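4.2 Catchment and ridership on the Hullport line

The Hullport tram extension opened with nine stops, most of them on former freight land. We surveyed 277 households within walking distance of the Brirnthorpe terminus, of whom 167 had used the tram in the previous month. Use was highest among tenants and fell off sharply beyond 200 metres from a stop.

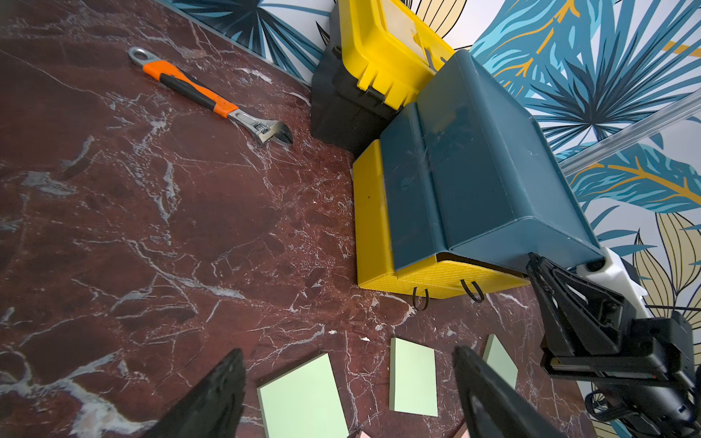
Figure 3. Adjustable wrench and plastic toolboxes on a marble surface.

One Brirnthorpe respondent said that the tram was fine for getting into town, but that the bus it replaced had stopped outside the health centre, and she now walked further than before. Similar remarks came up often among older residents – chiefly those living east of the terminus, where the feeder service runs hourly and ends at 7 pm.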